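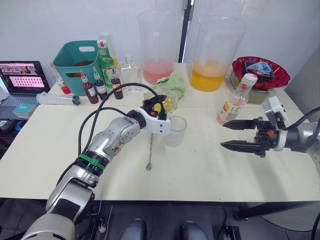
How to read a supplement label before you've paid for it

5/29/24
7 min read
148 shares | 2 comments

The vitamin aisle at the Baptista pharmacy in Pukthorpe is longer than the one for actual illnesses. I went in for bandaids last winter and came out with bandaids, a bottle of Tendora for sleep and a tub of something called Canix for my knees, which hadn't been bothering me until I read the tub.

I've since learned to read the label first. It takes a few minutes, you'll look a bit odd standing there with your glasses pushed up on your forehead, and the staff will ask if you need help. Do it anyway.

You'll need the bottle, decent light and a phone with a magnifier on it. If you take any medicine already, bring a list of it. If you're pregnant, have kidney or liver trouble, or are buying for a child, skip my method entirely and take the bottle straight to the pharmacist.

Turn it around

The front of the bottle is advertising. It has a leaf on it, or a sunrise, and a large word such as ADVANCED, which leaves you to wonder what the earlier model was doing. Words like "strength", "complex" and "formula" tell you nothing you can use. "Clinically trialled ingredient" tells you somebody ran a trial of an ingredient. It doesn't say what the trial found, or how much of the stuff people were given.

Turn the bottle around and stay on that side until you've finished.

Find the AUST number

Anything sold here as a medicine should carry a code on the label, usually in type the size of an ant's footprint. The letters matter more than the digits.

AUST R means registered. The product has been assessed for safety, quality and whether it does what it says. Your stronger painkillers are here, along with plenty of ordinary pharmacy stock.

AUST L means listed. The ingredients come from a permitted list, and the company certifies that it holds evidence for its claims. The regulator doesn't check that evidence before the bottle goes on sale, though it can come asking later. Most vitamins and herbal products live here.

AUST L(A) sits between the two. It's a listed product whose evidence for the claim has been looked at beforehand. You won't trip over many.

No number at all usually means it's being sold as a food, a cosmetic or something from an overseas website. Protein powders are often foods and perfectly legal. A sleeping capsule from the internet with no number is one I'd leave on the internet.

Read the claim slowly

Claims on listed products are written by people with a very fine sense of how far they can lean out the window. Read each verb. "Supports", "maintains" and "helps" are doing the heavy lifting. My Tendora "supports healthy sleep patterns". I already had a pattern. It was waking at three to think about the gutters.

Look out for "traditionally used in". It means people have used the plant for the purpose over a long stretch of time, which is a claim about history. People also traditionally used leeches, and had every confidence in them.

Then ask what you'd expect to notice if the claim were true, and by when. If you can't answer, you've got no way of telling later whether you wasted your money. Write the answer down somewhere. "Fall asleep before the second podcast" is a good one. "Feel more balanced" isn't, unless you've been falling over.

Find the real amount

Minerals don't come by themselves. They're attached to something else, and the label may give you the weight of the pair. You want the figure that comes after "equiv." or "equivalent to", or the one marked "elemental". On my bottle the magnesium compound has the bigger number, printed first, and the magnesium itself is 148 mg. That's the one to use when comparing two brands. A large tablet might have less of the useful part than a small one, and it's harder to swallow as well.

Herbs do a similar trick with dried weight. A label may say that the extract is equivalent to a heroic quantity of dry root. It's telling you how much plant they started with. Two extracts of the same plant can be quite different things depending on how they were made, so a trial of one may not tell you much about the other.

If several ingredients are lumped together as a "proprietary blend" with one total, you can't know how much of each you're getting. Neither can your doctor. Put it back.

Work out the dose, then the price

Now read the directions. The amounts on the label are generally given per tablet or capsule, and the directions may tell you to take more than one. Canix comes in a tub of 100, which sounds like the best part of a season. The directions say two tablets, morning and night. I'll leave the arithmetic to you, as I left it until I got home.

To compare products:

- take the elemental amount in one tablet
- multiply it by the tablets per day
- divide the price by the number of days in the bottle
- write both results on the back of your hand or, if you're organised, your phone

The expensive one and the cheap one will sometimes have the same ingredient in the same form at the same amount. One of them has a nicer leaf.

Add up what you already take

This is the step I'd do even if I did no others. Go through the cupboard and check for the same ingredient turning up in several places. Vitamin B6 is a keen gatecrasher. It gets into magnesium tablets, multivitamins, energy drinks and "stress" formulas, sometimes under the name pyridoxine, and too much of it can damage the nerves. Tingling or numbness in the hands or feet is a reason to stop and see your doctor, and to take the bottles along.

Vitamin A, iron and zinc are worth adding up too. So is caffeine, which may be hiding as guarana.

Read the warnings as well. They're at the bottom, below the storage instructions, in the spot where you'd put something if you were legally required to mention it. St John's wort is the famous one. It interferes with a long list of medicines, including some contraceptive pills, antidepressants and blood thinners. "Natural" has no bearing on this. So is hemlock.

Ask one dull question

When the pharmacist wanders over, show them your list and ask, "Is there any reason I shouldn't take this with these?" It's a better question than "Is this any good?", which puts them on the spot beside a shelf they're supposed to sell from. A decent one will tell you plainly. Mine looked at the knee tablets for some time and asked if I'd tried walking.

If you buy it anyway

Plenty of people do, and I'm plainly in no position to sneer. Start one new thing at a time, or you'll never know what caused the rash. Write the date you opened it on the lid in marker. Tell your GP at the next visit, and before any operation tell the surgeon's rooms early, as they may want you off it well ahead of the day.

When you reach the date you set yourself, go back to your note and be strict. If you're still lying there for the second podcast, don't buy another bottle. Leftover or expired tablets can go back to the pharmacy for disposal. Don't flush them.

The Canix is still in my cupboard, behind the cough mixture, with January written on the lid.

General information only. See your own doctor or pharmacist about your own body.

2 comments

Contact | Copyright 2024 | Back to top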